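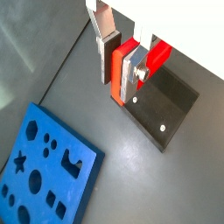 2. The Pieces and the Plate

Block sets are a joy to study closely, and the Gestinton set repays the attention. Its shapes are simple enough for anyone to name at a glance, yet a small turn of the wrist can change what a piece will do next. We start with the L, which gave our sorters more to talk about than any other shape in the box.

An L-shaped block has two legs and one inside corner. Set it down on its side and it behaves like any flat block. Stand it up on the end of one leg and the other leg hangs out over open space, so the weight is no longer above the foot. We call these two poses "lying" and "standing" in the rest of the paper. A third pose, with the L upside down and the free leg near the table, comes up less often, but it is a wonderful one for bridging over a neighbor! Figure 2 gives a view of a red L-shaped block with one leg pointing down and the other out to the side, close to the black square base plate. The edges of the block are slightly rounded. This small detail matters in our notes on lining up, where a person feeling for the edge of a piece will often stop a little short of it.

The base plate deserves as much attention as the blocks. It is black and slightly glossy, and against a medium gray tabletop it gives a clear target even when seen at an angle. Two round silver screw heads can be seen in the part of the plate visible in the figure. Sorters in the Tollport sessions used the screw heads as landmarks without being asked to, saying things like "put it by the near screw" or "keep it off the screws." We liked this so much that we took up the same wording in our written instructions, and the longer phrases from the Annamalai pilot (which named corners by compass direction) were dropped.

We collected 200 written placement notes. Each note names a piece, a pose and a spot on or beside the plate. Venkatesh Nambiar read through all of them and set aside any that could be understood in more than one way, leaving 146 for the comparison in the next section. Most of the notes set aside had trouble with the word "corner." For an L this can mean the inside corner, the outside corner or the end of a leg, and beside a square plate the reader has four more to choose from. The fix is cheerfully plain: we write "bend" for the place where the legs of a block meet and keep "corner" for the plate.

Color turned out to be the easiest part of the whole scheme. "The red L" was understood right away, and the writers seldom added anything to it. We still ask for the shape every time, as the Wusergate word list does, so that the notes can be used with sets in which several shapes share a color. Pose comes straight after shape, then the spot. A complete note reads: "Red L, standing, bend up, next to the plate."

Figure 2. Red L-shaped block and black base plate with silver screw heads.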